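Mounting a Small Parts Board Flat on a Bench
March
By Maksym Kovalchuk

Applies to unframed boards up to 475 mm on the long side. A board fixed on an uneven surface will rock, and screws driven into it will wander off line.

Step 1. Check the bench
Lay a straightedge across the bench in both directions and along each diagonal. Sand down any high spots and vacuum the dust. Mark the centre line in pencil, then set the board on it without fasteners. Press each corner in turn.
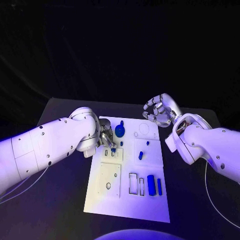 Step 2. Mark and drill
Mark hole centres 3 mm clear of any existing part. Use a centre punch before drilling. Pilot holes go through the board only; wrap tape around the bit as a depth stop. Keep the drill at 400 rpm for plastics. Deburr both faces.

A white board with small blue parts on it should be laid out in full before anything is tightened.

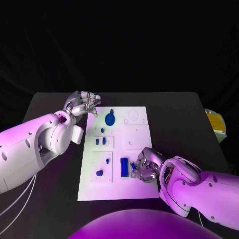

Step 3. Fasten
Start all screws by hand, then tighten in diagonal pairs. Stop when the head seats. Recheck with the straightedge and back off any screw that bows the board.

Contact: Urnlow Workshop Notes, Unit 403, Denby | Copyright Urnlow | Back to top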